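Speaker notes – Dressing tables in furnished display suites
Session 4, Sunday, 2 pm. Room set for 176. Please hold questions until the final section.

Opening

Good afternoon, and welcome. I am speaking on behalf of the Furnishings Working Group at Uvetti, and the subject this afternoon is a narrow one: the dressing table, how it is placed, how it is kept, and what visitors notice about it when they walk through a display suite.

The working group was asked to look at this piece in particular after the last round of visitor cards from the Julum suites. We received 3,004 cards over the season. A surprising share of the comments concerned the bedroom corner, and within that, the vanity and its mirror. Most were favourable. The unfavourable ones were very much alike, and I will come to them.

(Pause. Next slide.)

Why the dressing table

A bed is judged from the doorway. A dressing table is judged from close up. Visitors walk over to it, bend to see themselves and try the drawers. It is a small piece that gets handled more than anything else in the suite, apart from the kitchen taps.

It is also the piece most likely to be left half done. Our checklist for the bedroom runs to 14 items, and until this year only one of them mentioned the vanity. The wording was "table dusted". We have now replaced that line with four, which are in your handout under Bedroom, second page.

Choosing the piece

Members will know that Julum favours ornament and Triltus does not. The working group takes no position on style. A carved mirror frame suits some rooms very well and will often be the one decorative item a visitor remembers. It does ask more of the staff. Roses and scrolls hold dust in the hollows, and a flat cloth passes straight over it. A soft, dry brush should be used first, working from the crest down, and the cloth afterwards.

White finishes deserve a separate word. White on white can look very calm, or it can look unfinished, depending on the light and on how clean the edges are. Check the front edge of the table from a seated position, where handling marks are easier to find.

(Next slide, two pictures. Allow the room a moment before continuing.)

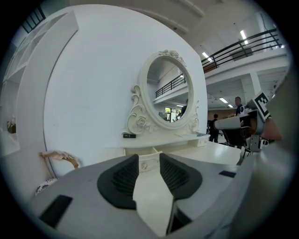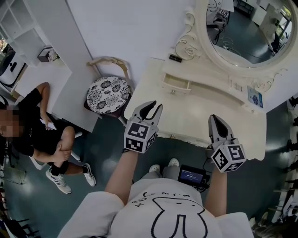
White vanity with oval mirror and carved frame; a small drawer stands open in both views.

I would draw your attention to three matters.

The first is the drawer. A small drawer with a round knob is an invitation to pull, and the knob is frequently the most handsome part of it. Our recommendation is that drawers be closed at the start of each opening, and checked again at midday. A drawer left partly open changes the line of the whole table. If a drawer will not slide home, report it that day, and do not force it.

The second is the tabletop. Small dark objects stand out strongly on a white surface. The eye goes to them before it reaches the mirror. Anything that is not part of the display should be moved to the staff cupboard before the doors open. If the designer has asked for an item to be shown, place it deliberately – near the base of the mirror, or well to one end – and note it on the room card so that the next shift leaves it alone.

The third is the mirror itself, and more exactly what is in it. A mirror doubles the room. One of ours takes in a black railing and a bright doorway with green outdoors beyond it, which is a pleasant thing to find in a mirror. From another position the same mirror gives you dark floor, a chair, cables and white cabinetry. Staff should therefore look into the glass from several places, standing and seated, and tidy what they see there as well as what they see directly.

The seat

Very few of our written standards mention the stool. The one here has a black-and-white floral cushion and a curved cream backrest, so the pattern does a good deal of work in a pale setting. A patterned seat can be kept to the side of the table, against the wall, where it is seen whole. A plain one may be tucked in. Either is acceptable to the working group, provided that one choice is made for each suite and kept to.

Cushions should be turned weekly. At Ambaye, where the suites have the heaviest foot traffic, this is done on Monday mornings together with the rugs.

The unfavourable comments

I said I would return to these. Nearly all concerned fingerprints on mirrors. Glass should be cleaned with the product sprayed on the cloth and never on the mirror, as liquid runs down behind the frame and lifts the paint at the lower edge. Two cloths are needed, one damp and one dry.

(If time is short, omit the next paragraph.)

Triltus has asked whether the mirror might be fixed to the wall in future suites. The matter is still open. Written views may be sent to the working group through the usual office until the end of October.

Questions

Take questions from the floor for 14 minutes. Remind members that the revised checklist is at the back table, and that the afternoon tea break is in the foyer at the bottom of the stairs.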